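How do smart glasses put a picture in front of your eyes?

My cousin Nabila asked me this one in June, and I said "with a tiny screen" and felt very clever. Then she asked why the tiny screen isn't all blurry, and I had to go and find out!
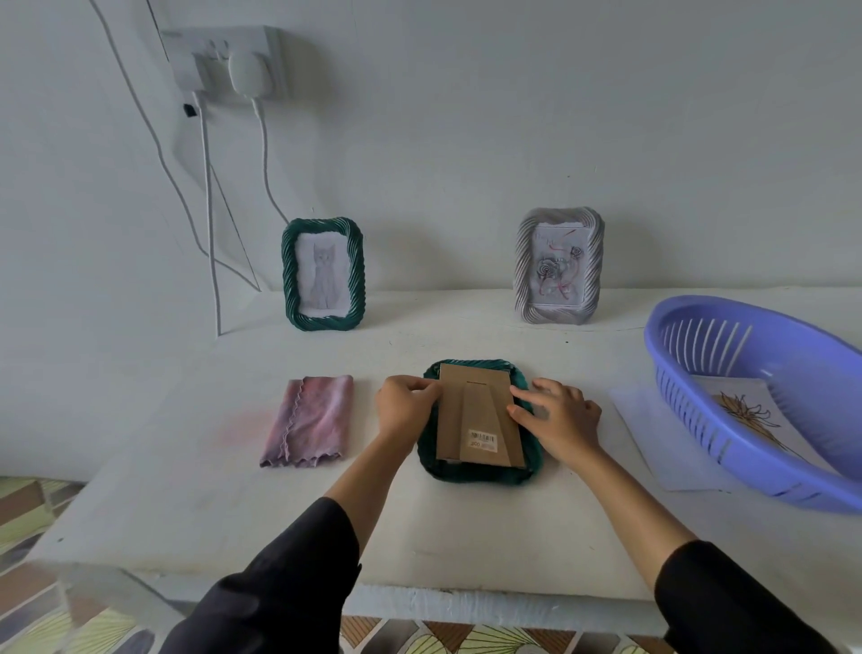 Try holding your finger right up against your nose. Blurry, isn't it? Your eyes can't focus on things that close. So if I just glued a little telly to your glasses, all you'd see would be a fuzzy glow.

The trick is to bend the light. Inside many smart glasses there's a very small projector, often hidden in the arm by your ear. It shines a picture through some lenses, and those lenses bend the light so that it seems to come from much further off - say, from the other side of the room. Your eyes relax and the picture goes sharp.

But how does it get in front of you? Some glasses use a special see-through mirror. It bounces part of the light into your eye and lets the rest of the world come through as well. You can try this at home. Stand by a window when it's dark outside and the lamp is on, and you'll see your own face floating over the garden. Spooky, but it's the same idea!

Other glasses send the light zigzagging along inside the lens itself, bouncing off the inside of the glass (or plastic) until it reaches the right spot and pops out towards your eye. I think that's my favourite bit.

Bright sunshine is a problem, though. The picture has to compete with all that daylight, so it can look pale and washed out. Some glasses have dark lenses to help, a bit like sunglasses do.

Nabila's next question was whether you could wear them in the bath. Please don't.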